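1/21/21 — GST reconciliation, Hunbridge file

Picked this up again after lunch with a very large coffee. Sunita had already pulled the sales ledger, so all I had to do was match it to the returns, and of course that ate the whole afternoon. 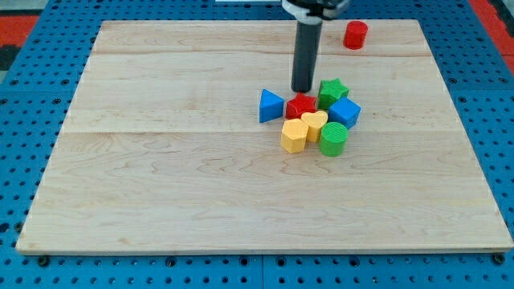
So, out of 146 invoices, 16 wouldn't match. Most of those went out under the old Hilgate business number, which was cancelled when the two companies merged (the billing template never got changed, argh). The tax was collected and remitted all right, but the customers can't safely claim it back on paper with a dead number at the top. Leilani reckons we reissue the lot and keep the originals stapled behind. Fine by me!

The other five are stranger. All to Dunleavy, all round amounts, no purchase order on any of them. I'm not calling it anything yet — could be deposits someone booked as sales. I've emailed Ilir for the bank advices and copied Verna so it doesn't sit in his inbox.

Script note for whoever runs this next: the matching tolerance is set to 40 cents, and it was letting rounding differences through on the freight lines. I dropped it to 5 and reran. Same 16, so no harm done, but leave it at 5 please.

Still to do: cheque stubs for Trotimham, and ask Latrice where the January accruals went.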